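Search this manual Enter a model or keyword Go

Willham Electric Steamer Pot
Owner's Manual, Section 4: Steaming Buns and Filled Doughs

4.1 Before You Begin

Read Section 1 (Safety) before using the appliance for the first time. The instructions in this section apply to plain and filled buns made from yeast dough. For vegetables and fish, refer to Section 5.

Place the appliance on a level, heat-resistant table. Do not operate it directly beneath a shelf or wall cabinet. Keep the power cord away from the edge of the table.

CAUTION: Do not plug in the appliance until water has been added and the steamer basket is seated.

4.2 Preparing the Pot

1. Confirm that the dial is in the OFF position.

2. Pour 430 milliliters of cold water into the pot. The water must remain below the perforated base of the basket at all times.

3. Lower the stainless steel basket into the pot until it sits evenly. A tilted basket will cause buns to slide together.

4. Brush the perforated base with a thin film of cooking oil, or cut a small square of parchment for each bun. Do not line the whole base with parchment. The holes must remain open between the buns.

5. Set the first bun on the perforated base with the smooth, domed side up. Handle the dough lightly and do not press it down. 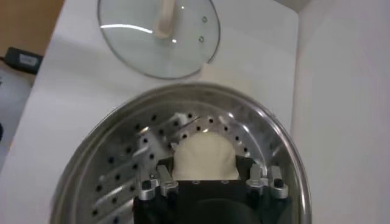

6. Add the remaining buns one at a time. Leave a finger's width between them and keep them clear of the rim.

NOTE: The basket holds three buns of ordinary size. If the recipe yields 4, keep the last bun on a plate, covered with a clean cloth, and steam it separately.

4.3 Steaming

7. Place the glass lid on the pot, holding it by the handle. Check that the vent holes are not blocked.

8. Insert the plug and turn the dial to STEAM.

9. When steam rises steadily from the vents, begin timing. Plain buns require 12 minutes. Filled buns require 15 minutes.

10. Turn the dial to OFF and wait three minutes before lifting the lid. Opening the pot too early may cause the buns to collapse.

WARNING: Escaping steam can cause burns. Tilt the lid away from the face and wear oven mitts.

4.4 Removing and Serving

11. Unplug the appliance and lay the glass lid flat on the table to one side of the pot. Do not place a hot lid on a wet or cold surface.

12. Position a wide plate on the other side of the pot. Transfer the buns singly, lifting each from underneath with tongs or a spatula, and leave space between them on the plate.
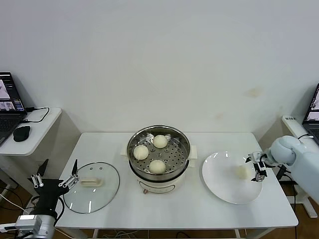 13. Allow the pot to cool completely before emptying the remaining water. Cleaning instructions are given in Section 7.

Reader Comments (3)

Shufen Yu
Step 10 made the difference for me. My buns used to wrinkle as soon as the lid came off. Does the waiting time change for red bean filling?

Willham Customer Care
Thank you for your question. The waiting time is the same for all fillings.

Zeyu Shi
Please add the water amount to the quick start card. I had to come here to find it.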